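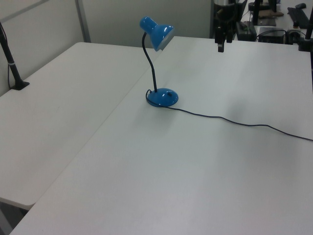
4.2 Placing and switching on the lamp

1. Stand the Dretero on a flat table with the domed base fully on the top — never across a gap between two tables.
2. Lay the cord out loosely. Do not wind it around the base.
3. Bend the gooseneck with one hand on the base. Stay within 33 cm of table height.
4. Plug in, then press the black switch on the base.

CAUTION: The bulb and the inside of the shade heat up in use. Turn the lamp off and wait 13 minutes before changing the bulb. 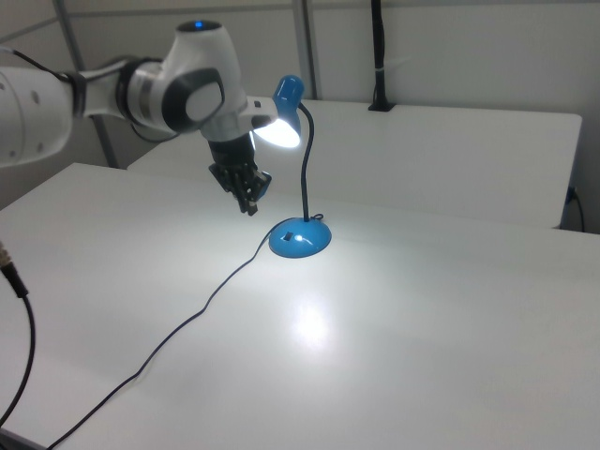

Margus Luik adds that a gooseneck which sags after step 3 should be straightened fully and bent again — a second bend on top of the first will not hold.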